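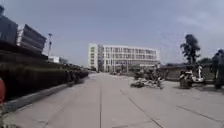 The long road with the hedge, looking towards the buildings

Call for extras and small crew: "Plulisska", a short horror comedy

Kesel Pictures is a small film group in Cenddale. In April we shoot our second short film, Plulisska, and we are searching for people who would like to take part in front of the camera or behind it. The story is about a night bus which brings its passengers every time to the wrong year. It is a little frightening and, we hope, quite funny.

Who we need
Extras, 18 years or older, to play passengers. Experience is not necessary, but you must be able to sit still for a long take.
2 make-up assistants who have worked with false blood before.
A sound assistant with own headphones.
One person with good handwriting, for the letters and bus tickets which are seen close to the camera.
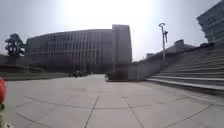 The plaza and the curved building

What we offer
Our whole budget is 2000 pounds, so we can not pay wages. Every extra receives 5 pounds for travel for each day, a warm meal and a name in the credits. The make-up and sound assistants receive 100 pounds for the complete shoot. Please ask us for the written agreement before you decide, we send it gladly. 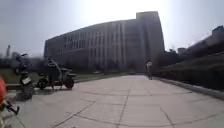 The rehearsal is on a Wednesday evening at half past six, and it is obligatory for everybody who has a line to speak. The other extras come only to the shooting days. These begin early and can finish after midnight, therefore please arrange your way home in advance. The food is cooked by Diệp, the noodle kitchen which also supported our first film. Tell us please about allergies. 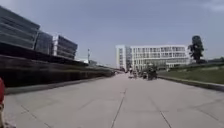 For the last part of the film we search also four confident walkers. The passengers leave the bus and go away very slowly, all with the same step, and the camera does not cut. You should imagine a long, straight promenade of pale concrete, with a dark stepped wall on the left side and a grass bank on the right, and to walk it without once looking back. Flat shoes are better.

How to apply
Write us some lines about yourself, add one recent photo without filter, and say which task interests you. Replies go out to everybody, also when the answer is no.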